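Olitz cable insertion fault

The Olitz fault is a failure mode of two-armed robots that plug Ethernet cables into network switches. It was recorded on the Ploltik cell, built by Histex for patching trials at Chou. One arm places the plug while the other manages a second cable.
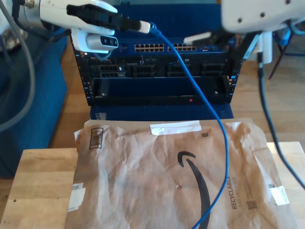 Fault sequence

The plug meets the edge of the port and stops. The controller reads the rise in force as full insertion and opens the gripper. In 3978 logged cycles, the fault occurred 90 times. 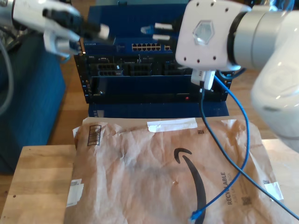

Slack is the main contributing factor. A hanging cable pulls the plug out of line before contact. The effect is greatest where the cable drops from the gripper and bows outward, as the bright blue one does, before sweeping back across the work area. Shorter leads reduce the side load.

Grip slip

A second form begins at the fingers. The connector boot turns between the pads during approach, and the wrist camera loses the plug tip behind the fingers.

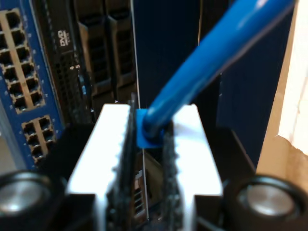 Corrective action

Histex issued revised control software on April 28, 2022. It adds a pull test after each insertion and stops the arm 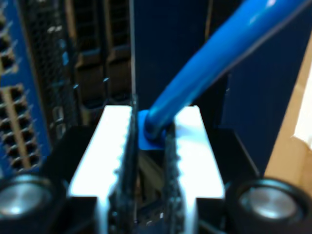 after 3 failed attempts. Grip pads are inspected every 1000 cycles. Ports with bent contacts are taken out of service.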